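Grastness Opens Textile Sorting Line for Mixed Household Fabrics in Barbosa

BARBOSA, 12 Jul 2022 - Grastness, a processor of used household textiles, has put into operation a sorting and grading line at its Barbosa site. The line handles mixed loads of clothing, bed linen, towels and removable furniture covers. It replaces a manual table system and runs next to the existing baling hall.

The line is rated at 383 kilograms of incoming material per hour on a single shift. Material arrives in closed bags from collection points and partner stores. Bags are weighed at the dock, opened by hand, and emptied onto a flat belt. Shoes, belts, toys and non-textile items are taken off at the first station and sent to a separate container.

After the first station, each piece passes under a near-infrared reader that estimates fiber content from the outer surface. The reader assigns the piece to one of five grades:

Grade A: wearable, no repair needed
Grade B: wearable after washing or minor repair
Grade C: single-fiber material for mechanical recycling
Grade D: blended material for wiping cloth and filling
Grade E: rejected material

Grades A and B are confirmed by a trained sorter before release. The reader does not judge stains, odor, missing buttons or broken zippers, and the company does not plan to use it for that purpose. Items with a coated, printed or laminated face are read a second time on the reverse side. If the two readings do not agree, the piece goes to Grade D.

"The old tables worked well for shirts and sheets, but cotton and cotton blends were often mixed in the same bale," said Yevdokiia Kravchuk, operations manager at Grastness. "Spinners buy Grade C on fiber content. A bale with too much polyester in it comes back to us, and we pay the freight both ways. The new line was specified with that one problem in mind."

Control software for the line was supplied by Memcombe. It records the weight of each bag, the grade of each piece and the bale number in which the piece leaves the site. Buyers receive a bale sheet with every load. The sheet lists net weight, grade, main fiber, color group and date of pressing. Bale sheets for earlier stock, graded under the manual system, will stay in the previous format until that stock is sold.

Baling equipment was built by Trerano and was already in use at the site. The press chamber has been refitted with a new ram seal and a load cell. Standard bales for Grades C and D now weigh 110 kilograms. Grades A and B are not pressed at full force, as heavy compression sets creases in collars, cuffs and knitted trim. These grades ship in lined cartons or in soft bales tied with cotton cord.

Dust is drawn off at the bag-opening station and at the reader housing. Filters are changed on a fixed schedule and after any load marked as heavily soiled. Noise at the sorting stations was measured during the trial period, and hearing protection remains required within the press area only.

The company has also revised its acceptance rules for incoming material. Children's clothing, sportswear and school uniforms are accepted with names or numbers attached. Wet material is not accepted. Pillows and duvets are accepted in separate bags marked for filling. Furniture covers must be removed from the foam before drop-off; zippers may stay in place. Carpet, rugs with rubber backing and electrically heated blankets are excluded.

Collection points that now use the open-cage system may continue to do so until October. After that date, all deliveries must arrive in closed bags of no more than 2 layers per pallet. Bags are supplied by Grastness at no charge against the return of the previous set. Requests for extra pallets should be made through the dispatch desk before the truck is loaded.

A second reader position has been left open on the belt frame. Grastness will decide on its use after a review of bale returns from Grade C buyers. No change in staffing is connected with the start of the line. Sorters from the manual tables have moved to the confirmation stations and to bag opening.

About Grastness

Grastness collects, grades and resells used textiles from homes and stores. The company supplies secondhand retailers, spinning mills and makers of wiping cloth. Its head office and sorting hall are in Barbosa.

Media contact: Yevdokiia Kravchuk, Grastness, Barbosa

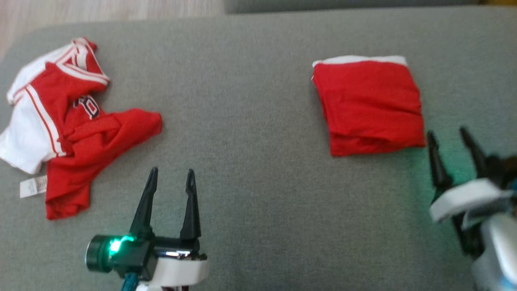

Red and white jersey-style shirt on grey upholstery fabric.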